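# Pre-open checklist for the Zilgate trend scanner (my Friday version)

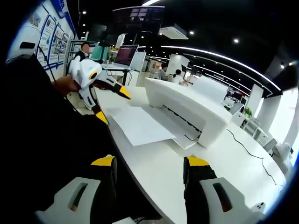 Flandeck, May 19, 2023

I go through this before I let any signal anywhere near real money. Lejla Dimitrov wrote the first draft and I've scribbled all over it since, so blame me for the comments!

**Data feed**

- [x] Lollon feed connected, clock matches the exchange. *Fine today.*
- [x] No gaps in the last 3000 bars. *I found one on the hourly chart, reloaded, and it filled right in.*
- [ ] Split and dividend adjustments on. *Off for two tickers. I've emailed support, and those two stay out of the scan until I hear back.*

**Signal settings**

- [x] Moving average at 40, exit average at 12. *Check both boxes – the platform loves to put back its defaults after an update.*
- [x] Signals fire on bar close only. *I once left this on "live" for a whole morning and got arrows popping up and vanishing all over the place. Never again.*
- [x] Repeat signals capped at 3 per trend. *Lejla would go higher. I get nervous adding to a move that old.*
- [x] Alerts make a sound. *Yes, and the dog hates it.*

**Risk**

- [x] Stop attached to every order template. *The Hailu template had lost its stop, so I rebuilt it and saved it under a new name.*
- [x] Daily loss limit switched on. *Tested it in the demo account and it locked me out like it should.*
- [ ] Position size recalculated from this week's balance. *Still last week's number. Doing it right after coffee.*

**Backup**

- [x] Broker's phone number on paper, next to the keyboard.
- [x] Settings file exported.
- [ ] Old August settings deleted. *I keep putting this off (there's a short-side filter in there I might want back).*

Three boxes open, so it's demo only until they're ticked.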